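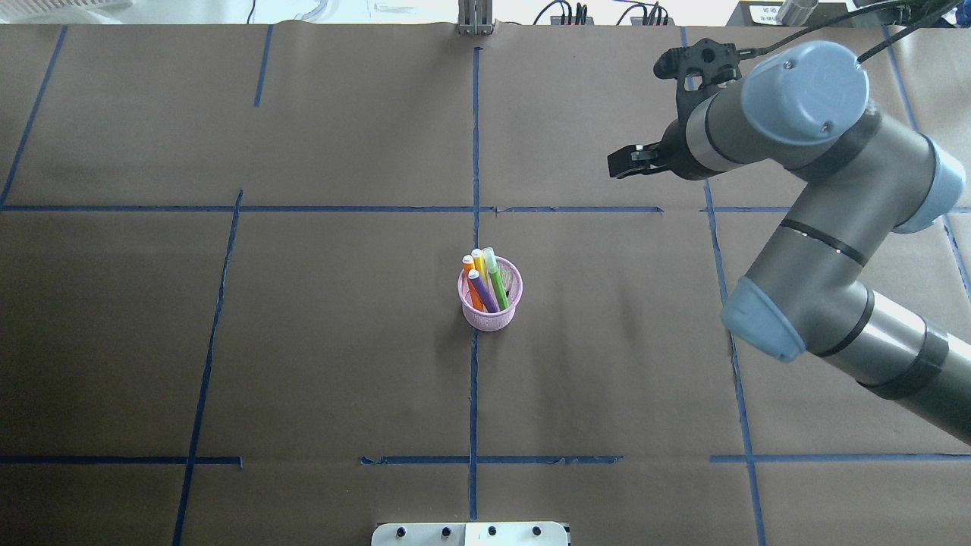 Four markers in a pink basket, one arm over the taped table.

Guides > Robotics > Planning and Budget

How to Budget for a Two-Arm Tabletop Setup

By Shiuli Weerasinghe
Tuesday, December 8, 2020
4 min read

I love this part of a project. The arms aren't here yet, everything is still possible, and all you need is a spreadsheet and a tape measure! I've planned tables like this one for Flaltley and for our own bench at Brillow, and the steps below are the ones I go through every time. They assume you already have a room and a sturdy table, and that you want two small arms working over the same surface.

1. Write the job down first

Before you look at a single arm, write one sentence that says what it will do. Ours was "pick up a marker and put it in a small container." It sounds almost too simple, but that sentence fills in half the order form. A marker is light, so payload hardly matters. It's thin, so the fingers have to close nearly all the way. The container has a narrow opening, so you care a lot about how well the arm repeats a position.

If you can't get the job into one sentence, split it up and budget for the first piece.

2. Tape the table

Do this before you ask for quotes. Put down strips of painter's tape (dark blue shows up beautifully) and mark off the areas you want each arm to reach. The lines don't have to be pretty, and ours certainly wander. Then get the reach figure from each arm's data sheet, cut a string to that length, pin it where the base would go and swing it over the tape. You'll see right away which cells both arms can get to, and whether you're about to pay for more reach than the table has room for.

Leave space for the elbows too! A data sheet gives you the distance to the wrist or the flange, and the elbow will happily stick out sideways on the way there.

3. Decide if you need the second arm now

Two arms cost more than twice one arm once you add the extra gripper, the extra power supply and the time to keep them from bumping. They're also twice the fun, and for some jobs you can't do without them. My rule is to buy both if one arm has to work while the other holds something, or if the parts are spread wider than one arm can reach. Otherwise buy one, but order the mounting plate for two.
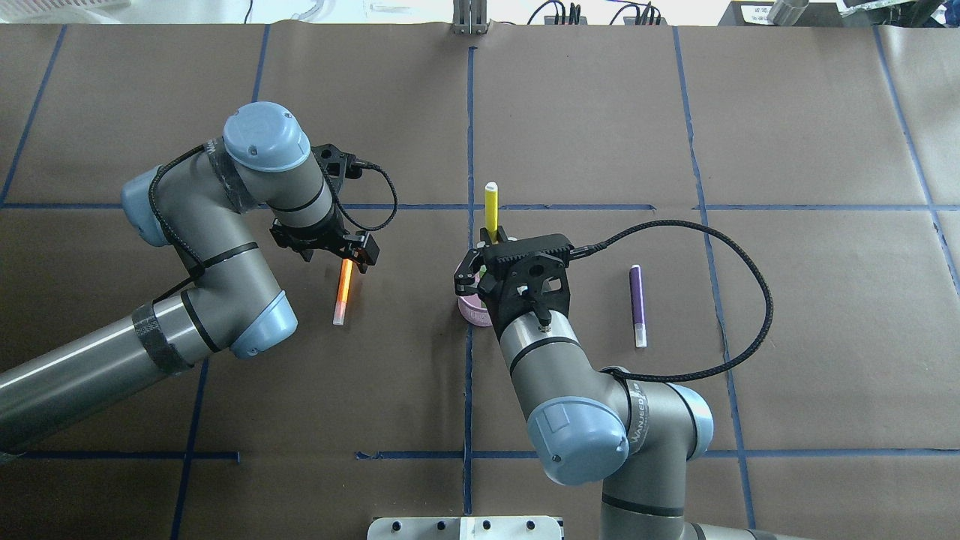

Yellow marker in the right gripper over the pink container, with the left gripper just above the orange marker.

4. Price the grippers on their own line

Please don't fold these into the arm price. Parallel-jaw grippers were the right choice for us, and the quote from Cullex came to $1,246 for the pair with mounting brackets. Soft fingers and suction cups would have been lovely to play with, but they didn't suit a marker. Ask what spare fingers cost, and put a set in the first order so you pay shipping once.

5. Make a line for the small stuff

On our last sheet this line was $1,694, and it started out blank. Here's what went in it:

- power supplies and a good power strip
- longer gripper cables, with enough slack to loop clear of the wrist
- cable ties and black tape for the links
- the mounting plate and its screws
- a roll of brown paper and several rolls of blue tape
- markers, containers and other things to pick up

Cables deserve extra thought. Move your hand through the farthest reach the job needs, measure that path along the arm, and order the next length up. A cable that's short by an inch can hold up a whole week.

6. Pick an order date and work back

Ask each supplier for lead time in writing. Arms usually set the schedule, so they go first, then grippers, then the plate. For a February start I'd want the arm order placed before the holidays. Jin, who does our purchasing, likes all the quotes in one folder with the expiration dates in the file names, and I've started doing that at home with everything.

7. Keep some back

Hold a piece of the budget until the arms have been running for a couple of weeks. You'll learn so much in those weeks! Maybe you'll want a different finger shape, maybe a second container, maybe a stiffer table. Start a list on the wall on day one and spend the rest from that list.

Questions about a quote you've been given? Send it over with the prices left in and I'll gladly take a look.

Contact | © 2020 Brillow | Back to top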